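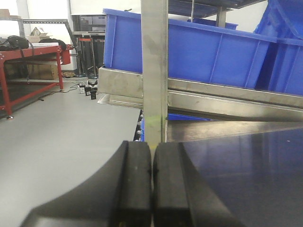
Square metal post, close up.

Setting up your first listing

I built the Clemton listing tool for my own rentals, so these are the steps I follow myself!

1. Log in and pick New Listing. Choose House or Condo (you can't switch later, sorry).

2. Type in the street address and hit Find on Map. My place on Loston Road always lands 2 doors down, so drag the pin if yours does too.

3. Add bedrooms, baths and lot size. Half baths go in their own box.

4. Write your description. You get 4000 characters, and I usually stop well before that.

5. Upload up to 16 photos and drag your favorite to the first spot.

Note: drafts save when you leave a page, but photos only save after you click Keep.

Caution: Publish sends the listing out right away. Check the price first, then click it.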